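Chapter 7
Speech, Record and Accountability in Legislatures

Learning aims

After studying this chapter, students should be able to explain how a legislature keeps an official record of what its members say, describe the limits placed on debate, and discuss how voters and the press use the record to judge those who govern.

Introduction

A legislature is a place where people speak for others. Members are elected to vote, but most of their working time is taken up by words: questions to ministers, statements on bills, replies to critics, and remarks made across the aisle. What is said in the chamber may shape a law, end a career, or be forgotten by the following week. The rules that govern this speech are among the oldest in public life, and they differ more from one country to another than is often supposed.
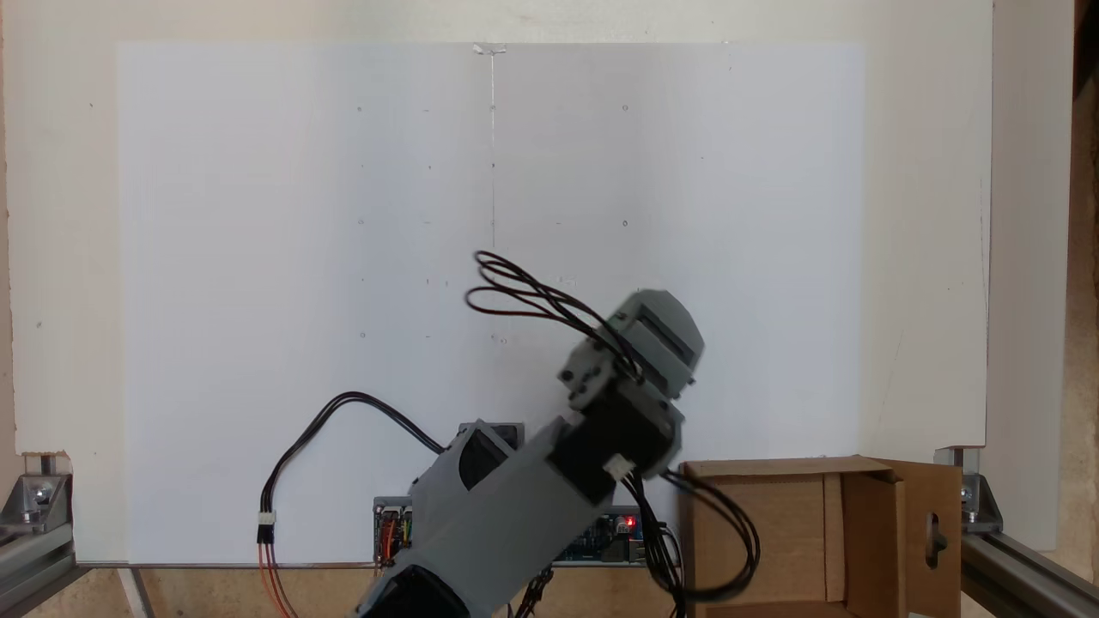

Two principles are found in nearly every system. The first is privilege. A member who speaks in the chamber is generally protected from being sued for what is said there. The protection belongs to the office and exists so that members may raise matters of public concern without fear of the courts. The second principle is order. The presiding officer may direct a member to withdraw a remark, to stop speaking, or to leave the chamber. Privilege and order pull in different directions, and much of the procedure studied in this chapter is an attempt to hold them together.

The official record stands between the two. In some legislatures it is a full account of every word. In others it is edited for grammar and repetition, and remarks ruled out of order may be struck out. A struck remark does not disappear from public knowledge if the sitting was broadcast. Students should consider what purpose is served when the written record and the recording differ.

The town assembly of Zavosville will be used as a case throughout the chapter. Its standing orders allow a member 3 minutes to reply to a personal criticism and require that any request to correct the record be made within 2 sitting days. In March the assembly debated the lease of the Fasine market hall, and a dispute arose over whether a member had promised that stall rents would be frozen. The printed record contained no such promise. The broadcast did. 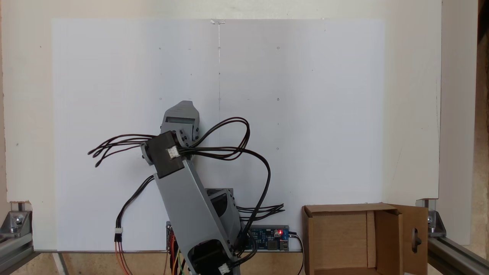 The dispute was settled by a ruling that the record be corrected and a note added - a modest outcome, but one that set a rule for later sittings. A petition with 3599 signatures had asked for the full text of all debates to be published without editing. The assembly agreed to publish the edited text beside a link to the broadcast. Section 7.2 examines the arguments made on each side, including the objection from the neighboring district of Randness that small councils could not meet the cost.

Key terms

Privilege; point of order; withdrawal; expunged remark; standing orders; official record; right of reply.

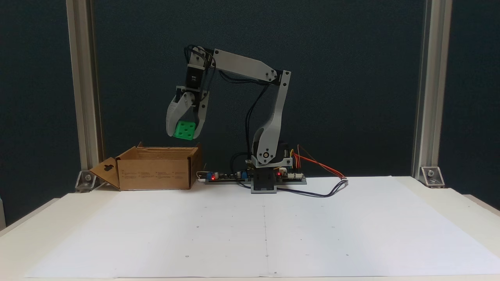
Figure 7.1 A robot arm holding a green cube above an open cardboard box.

7.1 The Chamber and Its Rules

Standing orders are the written rules by which a legislature conducts its business. They are adopted by the members themselves and may usually be suspended by a vote.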